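ディヴヴァウ(Divuvau)について

こんにちは、ブリード・ダン(Bríd Dunne)です。このサイトの「作っている人」のほうです。よく「お店の名前、なんて読むんですか」と聞かれるので最初に書いておくと、ディヴヴァウです。ヴが二つ続くので、電話で伝えるとほぼ通じません。領収書に「ディブバウ」「ディヴァウ」「デバウ」と書かれたことがありますが、全部うちです。届けばいいんです、届けば。

うちは小さな料理教室で、あわせて家庭の煮込みとスープと焼き菓子のレシピを集めて、試して、書き直して、載せています。教室は週に何回か、レシピの更新は気が向いたとき(すみません)。

始まりは祖母のノートでした。母方の祖母はキーオ(Keogh)という姓で、教室の入口にかかっている小さな札に「Keogh」とあるのは、つまり祖母の名前です。お店の名前にしようかとも思ったんですが、親戚が多すぎて、誰かが必ず文句を言ってくるので札だけにしました。それでも叔父が一人、字の大きさについて言ってきました。

ノートには分量がほとんど書いてありません。「バター、たまごくらい」「粉、手ごたえが出るまで」「オーブン、熱く」。最初に読んだとき、たまごくらいって何!と声が出ました。鶏の卵なのか、うちの祖母が好きだったアヒルの卵なのかで、できあがりが全然ちがうんです。結局、同じソーダブレッドを何度も何度も焼いて、たぶんこれ、という分量にたどりつきました。粉500グラム。そこだけは今も変えていません。ほかはちょこちょこ変えています。バターミルクが手に入らない方が多いので、牛乳とヨーグルトを混ぜる版も作りましたし、レーズン入りは「それはもう別のパンだ」と言う人がいるので別のページに分けました。

一緒にやっているのはクリスラ・ツカラスさん(Chrysoula Tsoukalas)です。豆とハーブとオリーブ油の担当で、私はバターと粉と根菜の担当。台所で知り合いました。とある集まりの持ち寄りごはんで、私が羊肉の煮込みを、クリスラが白いんげんのトマト煮を持ってきて、お互いの鍋ばかり食べていたんです。自分の分は二人とも余らせて、帰りに交換しました。鍋ごと。うちにはまだそのときの鍋があります。返していません。向こうもです。

好みはかなりちがいます。私はじゃがいもが入っていれば何でもおいしいと思っているし、クリスラはレモンをしぼれば何でもおいしくなると思っています。私のポテトスープにレモンを入れようとするので、しばらく鍋のそばに立って見張っていたこともあります。でも一度だけ、最後にほんの少し皮をすりおろしたら、これがまあ、おいしかったんです。くやしいけれどレシピに載せました。検索してみてください、コメント欄でも意見が割れています。

レシピの試し方についてもよく聞かれるので書いておきますね。まず二人のどちらかが作ります。次にもう一人が、書いてあるとおりに、口出しなしで作ります。ここでたいてい喧嘩になります。「弱火ってどのくらいの弱火?」「しんなりって何分?」と、となりで言われるとけっこうこたえます。それから教室に来てくださる方に家で作ってもらって、感想を聞いて、やっと公開です。途中でやめたものもたくさんあります。キャベツのプディングは三年くらい粘りましたが、あきらめました。
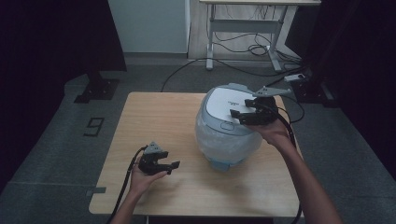 テーブルの上の、ふた付きの容器。

今サイトに載っているレシピは787本です。多いですよね。私もそう思います。スープだけでかなりの数になってしまって、クリスラに「にんじんのスープはもういい」と言われました。でも、しょうがを入れるのと、クミンを入れるのと、オレンジを入れるのでは別の料理なんです。ここはゆずりません。

読んでくださっている方も増えました。月に一度のお便りメール「ノメッティ(Nometti)」は、いま2564人の方に届いています。ノメッティというのは意味のない言葉で、クリスラの姪っ子さんが小さいころ、おかわりがほしいときに言っていた音だそうです。最初のころは読者が親戚と友だちだけで、返信もほぼ「元気?」でした。今でも「元気?」と返してくださる方がいて、それはそれでとてもうれしいです。元気です!

お便りには季節の一品と、台所の失敗談をひとつ載せています。失敗談のほうが人気です。十月号に書いた、りんごのチャツネを火にかけたまま電話に出てしまった話には、びっくりするほどお返事をいただきました。みなさん焦がしているんですね。鍋の焦げの落とし方も山ほど教えてもらったので、そのうちまとめます(重曹派と、お酢派と、一晩ほうっておく派がいました)。

教室のことも少し。

一回の教室は少人数で、三品作って、最後にみんなで座って食べます。食べるところまでが教室です。お急ぎの方には持ち帰りもできますが、できれば座っていってください。包丁が苦手な方、料理はほとんどしたことがないという方、大歓迎です。逆に、もう何十年も作っているという方もいらして、そういう回は私のほうがメモを取っています。前に、玉ねぎを切るときの立ち方を教わって、それ以来ずっとその立ち方です。

エプロンは持ってきてください。貸し出し用もありますが、柄がちょっと派手です。髪の長い方は結んでいただいて、爪は短めだと粉をこねるときに楽です。アレルギーのある方は、お申し込みのときに必ず書いてくださいね。ナッツと乳製品はたいてい抜いて作れます。小麦は、パンの回だけはどうしてもむずかしいので、スープの回か豆の回をおすすめしています。

お子さんとの参加もできます。ただ、火のそばに立つので、小学生以上でお願いしています。子どもの回はだいたいスコーンか、丸めるものです。丸めるのがみんな上手で、大きさはばらばらで、焼き時間を決めるのに毎回悩みます。いちばん小さいのから順に出していく、というやり方に落ちつきました。

予約のページと会員さん用のレシピ置き場は、テルヌティクス(Ternutix)というところに作ってもらいました。前は私が手書きの予約帳でやっていて、同じ回に倍の人数を入れてしまったことがあるんです。椅子が足りなくて、立ってスープを飲んでもらいました。あのときいらした方、本当にごめんなさい。そして怒らずに洗いものまでしてくださって、ありがとうございました。今は自動で締め切ってくれるので、もう大丈夫なはずです。

レシピの使い方について。おうちで作るぶんには、どんどん変えてください。足しても引いても、かまいません。祖母のノートだってもとは誰かのを書き写したもので、ところどころ別の人の字で「塩が多い」と書きこみがあります(誰の字かは、いまだに親戚のあいだで決着がついていません)。ブログなどで紹介してくださるときは、ひとことうちの名前を添えていただけるとうれしいです。つづりはDivuvauです。uが二つ、vも二つ。

質問もお気軽にどうぞ。「材料がひとつ足りないんですが」というご相談がいちばん多くて、これは答えるのが大好きです。お返事は私かクリスラのどちらかが書きます。短くてきっぱりしているのがクリスラ、長くてじゃがいもの話になっていくのが私です。パンの回の前の日は粉だらけでキーボードにさわれないので、少しお待たせするかもしれません。

それから、おうちのレシピも引き続き募集しています。これまでに95通を超えるお手紙とメールをいただきました。裏に買いものメモが残っている紙や、油のしみで肝心の分量が読めないカード、全部ちゃんと試しています。読めないところはこちらで勝手に補って作って、お送りくださった方に「こんな味でしたか」と聞くことにしています。「ちがう、もっと甘かった」と返ってきたら、また作ります。今は豆の甘煮がその状態で、四回目です。冷蔵庫が豆でいっぱいなので、教室にいらした方にはもれなくお持ち帰りいただきます。容器だけ持ってきてください。

ブリード・ダン
このページの最終更新:12/18/18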